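Keeping the Mill Road Laundry Running

The owner of the coin laundry on Mill Road in Rulham has had the business for 2 years. Before that she spent most of her working life doing payroll for a trucking company in Kindstead. She agreed to talk with us on the condition that we leave her name out, as she says the customers know her well enough already.

We met before opening. She was emptying the lint screens, a job she does herself every morning.

"People think it's a machine business," she said. "Most of my day is lint and quarters."

The laundry came up for sale when the previous owner retired. She had washed her own clothes there when her washer at home was broken, and she saw the sign in the window. The price was fair, she said, but the equipment was old and the roof had a leak over the folding tables. She used her savings and a small loan from a bank in Kindstead, which she is still paying off.

Her first electric bill was a surprise. So was the water bill. The seller had shown her his books, but the rates had gone up in April and his numbers were from before that.

"I did payroll all those years, so I know how to read a page of numbers," she said. "I just didn't ask what month they came from."
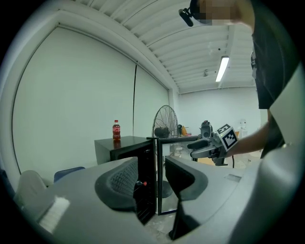 What it costs to wash

She raised prices once, in her first fall. A regular load went up by a quarter. She put a notice on the door a month ahead and got 43 comments written on it in pen, some of them polite. She kept the notice and has it in a drawer in the office.

"I read every one. A few had a point. One said the big washers weren't getting hot enough for what we charged, so I had them checked, and the mixing valve was bad on two of them."

The repair came to $252 with parts. She pays a technician by the visit and does the small things herself, such as belts, door gaskets and coin jams. She learned most of it from the Prisetti manuals the last owner left behind. The dryers are all Prisetti. The washers are a mix.

She has thought about going over to cards. A salesman offered her a system that would take the coins out completely, but many of her customers are older or get paid in cash, and they have told her they like quarters. For now she has put a card reader on the large washers and left everything else alone. The change machine holds $500 and she fills it twice a week - more often around the holidays, when people bring in their guest bedding.

Hours have been harder to settle than prices. The old owner kept the place open all night. She tried that for the first few months and found that very little washing was done after ten. She now locks up at eleven and opens at six. Nurses coming off the night shift were unhappy about it, and she said she may try opening at five in the summer.

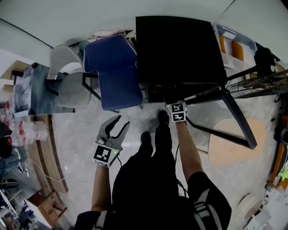

The drop-off counter

The part of the business that is growing is wash and fold. Customers leave a bag in the morning and get it back the next day, priced by the pound. Štěpánek, the bakery down the block, was her first regular account and sends over its aprons and towels.

"Flour is worse than grease," she said. "You have to shake everything out first or you get paste in the drain."

She does the folding herself in the afternoons and has one part-time employee on weekends. Shirts are folded in thirds and socks are paired but not rolled, because rolling stretches the cuff. Unclaimed bags are kept for sixty days.

Asked if she would buy the place again, she took some time to answer. She said yes, at a lower price, and with a new roof written into the contract. The leak has been patched, but it came back in one corner this winter. A roofer is due to look at it next month.

Then she went to unlock the front door. Two people were already waiting with their baskets.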